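# Removing fold creases from cotton and denim shirts without an iron

Revised Oct 31, 2022 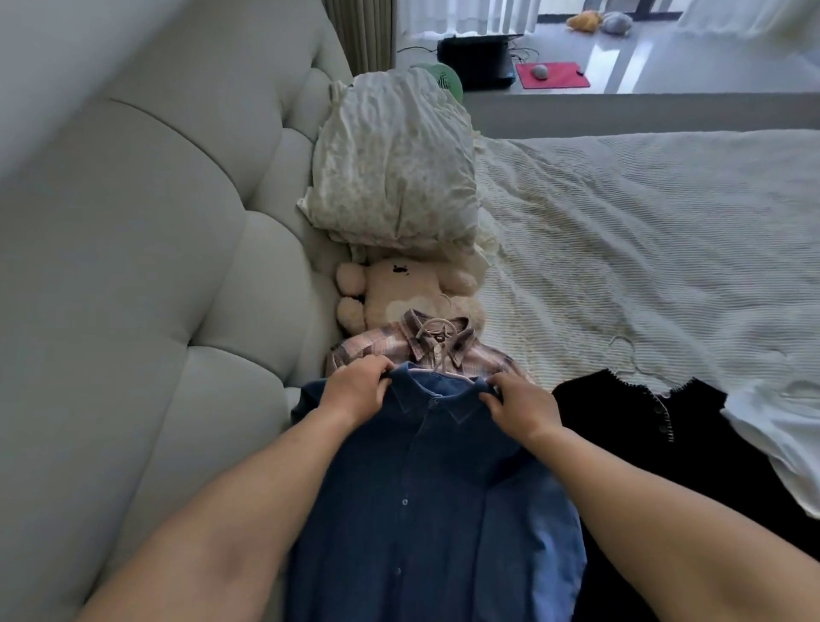
Fold creases in cotton set when the fibers dry or cool under pressure. To release them, moisture has to get back into the cloth and the cloth has to dry under light tension. Steam does this fastest. A spray bottle does it almost as well on shirting weights, but takes longer on denim.

## What you need

- Handheld steamer or spray bottle with a fine mist setting
- Distilled water, if your tap water leaves scale
- A hanger that reaches to within an inch of each shoulder seam
- A rail or hook with free air on both sides

## Steamer method

1. Fill the tank to the line and let the unit heat until steam is continuous. The Maton unit used for these notes takes 42 seconds. Point the first burst into a sink to clear condensed water from the nozzle.
2. Hang the shirt and fasten the top button and the third button. Leave the rest open.
3. Start at the yoke. Hold the nozzle an inch from the cloth and move down at a slow, even pace.
4. Pull the hem down with your free hand while you steam. Keep that hand below the nozzle and out of the vapor.
5. Steam the button band from the inside. Run your fingers down it once while it is warm.
6. Do the sleeves last, pulling each cuff straight.
7. Leave the shirt on the rail for 20 minutes before you wear it or put it in a closet.

## Spray method

1. Mist the creased areas until the cloth is damp to the touch. It should not drip.
2. Smooth each area flat with your palm, working toward the seams.
3. Hang in moving air. Shirting dries in 37 minutes in a dry room. Denim can need twice that.

## Notes by fabric

**Denim and chambray.** Two passes on the fold lines. Test dark indigo on an inside seam first and blot with a white cloth. If color transfers, use the spray method with cold water.

**Woven plaid.** Check that the lines run straight across the front before the shirt dries. Damp cloth pulled at an angle will dry at that angle.

**Linen blends.** Neither method removes a hard crease completely. Use an iron.

## Changes

- Step 5 corrected: steam from the inside, per Gaetano Lo Presti.
- Drying time for shirting measured again in February.
- Starch section removed. It will get its own page.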